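Who writes the summary?

Nov 5, 2024

I live in this country for six years and I still read the local council papers with a dictionary beside me. Maybe this is why I noticed the matter of the Wandititz survey. A person who reads slowly sees small things.

Last April the council asked residents what they think about closing the road through Wandititz to trucks. It received 1,737 answers. The full report was prepared by a consulting firm, De Bruijn, and it is 300 pages with the annexes. The summary is two pages. Our local news site, Gudeck, wrote its article from the summary, and the headline was "Residents back truck ban".

I read the full report over several evenings. The question on page 30 was "Would you support a ban if another route is provided?" Most people said yes. But no other route is in the plan. In the summary the second half of the question has disappeared, and in the headline also.

I do not say that somebody lied. I am even in favour of the ban, my bedroom window is on that road. But when I wrote to Gudeck they answered that their article was "consistent with the published summary", and this answer bothers me more than the headline. Of course it was consistent. They only looked at one paper and it agreed with itself.

My neighbours say I take it too seriously. Perhaps. In the paper I grew up with, one learned to read what was missing – it was a habit, like checking the weather.
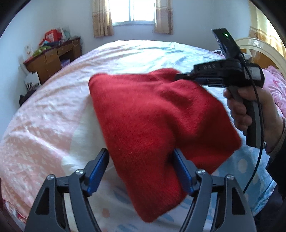
Red knit, folded. Knitwear season again.

I have asked the council to put the full question in the summary. They promise a reply within 20 working days. If it comes, I will copy it here in full, with the boring parts.

Recent posts
Alora and the library hours
Three ways to say "consultation"
My first ballot paper
Why I cancelled Gudeck, and came back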